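Packing and Dispatch Working Group
Minutes of the meeting held in February, 14:00, small meeting room

Present: Lanying Fang (chair), Chang-ho Choo, Guangming Dong, Rafia Ansari, Gladys Laizer (minutes)
Apologies: none

1. Minutes of the previous meeting

Agreed with one correction. Under item 4, "foam sheet" should read "foam pouch". Gladys Laizer to amend the filed copy.

2. Actions carried forward

2.1 Label stock. Guangming Dong has moved the remaining rolls out of the corridor cupboard and into the stores. Closed.

2.2 Quote from Jolex for pouches in the smaller size. Received, but it covers the large size only. Chang-ho Choo to ask again. Open.

2.3 Returns form. Rafia Ansari circulated a shorter version, now one side of paper. Two fields were queried: "condition on arrival" and "condition on opening". It was agreed to keep both, as the carrier asks for the first and the stores need the second. Closed.

3. Boards for the Zotby order

3.1 The order is for 47 boards. Of these, 26 have been bagged and boxed. The remainder are on the shelf awaiting bags.

3.2 Chang-ho Choo reported that the clear bags now in use are wider than the boards need. The spare plastic has to be folded under before the board goes into its box, and the fold does not stay put. Guangming Dong asked whether tape could be used. The chair ruled this out for bags that will be opened again for inspection – tape has torn the plastic on earlier orders and left glue on the label.

3.3 Agreed: the narrower bag will be tried on the next batch. The present bags will be used up on cable sets.

3.4 Boards are to go into the bag long edge first, with the opening folded over once. Chang-ho Choo to add this to the packing sheet.

4. Bench and floor

4.1 Bench covering. Green covering to stay on the bagging bench. A second piece is needed for the inspection bench, cut to the same depth. Guangming Dong to measure.

4.2 Cardboard boxes on the main floor. It was noted that open boxes and lids are being left out near the stands after unpacking. Boxes in use are to be kept with their lids. Flattened boxes go to the rack by the stores door by 17:00.

4.3 Low work table. Small items are to be cleared from it at the end of the day or put in a tray with a name on it. Trays are in the stores.

4.4

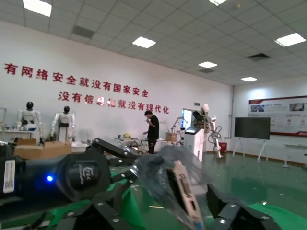

Rafia Ansari said that the bag should be the first thing changed, and that clearing the floor could wait until the order had gone out. She asked for the narrower size to be bought in a small quantity before any larger purchase. Lanying Fang agreed to the small quantity but wanted the floor done in the same week, as the Nomano delivery will need the space for unpacking.

4.5 Agreed: both to go ahead together. Guangming Dong to lead on the floor, Chang-ho Choo on the bags.

5. Any other business

5.1 The tape measure kept with the Zou cartons is missing. To be returned to the stores.

5.2 Gladys Laizer asked that changes to the packing sheet be sent to her before it is reprinted. Agreed.

6. Actions

Small-size quote from Jolex – Chang-ho Choo
Trial quantity of narrower bags – Chang-ho Choo
Packing sheet, board direction and fold – Chang-ho Choo
Covering for inspection bench, measure and cut – Guangming Dong
Floor and low table cleared – Guangming Dong
Correction to previous minutes – Gladys Laizer

The meeting closed at 14:50. Next meeting to be called once the Zotby order has been dispatched.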